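4.3 Reporting an illegal dump site in Gatby

Use this procedure to log rubbish found on Crown land or a service road.

1. Park clear of the road and switch on location services.
2. Open Gatby and select New Site.
3. Wait 30 seconds for the position to settle, then tap Pin.
4. Select a waste class — household, metal, tires or hazardous.

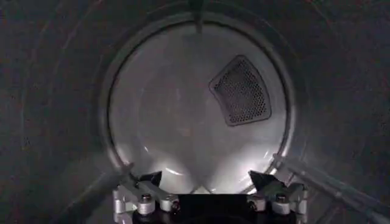
Figure 7. Drum interior, rear wall.

5. Enter the estimated weight in kilograms. Loads over 100 kg are flagged for trailer pickup.
6. Tap Submit. The site colour changes from grey to orange.

CAUTION: Do not handle needles, propane cylinders or unlabelled liquids. Log them as hazardous and leave them in place. 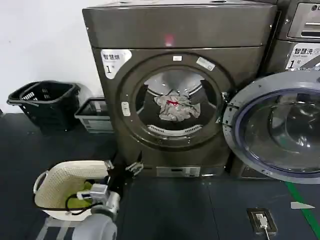

Figure 8. Front-loading dryer, No. 1.

NOTE: Reports made out of cell range are stored on the phone and sent at the next connection. To merge duplicate pins, see section 4.5.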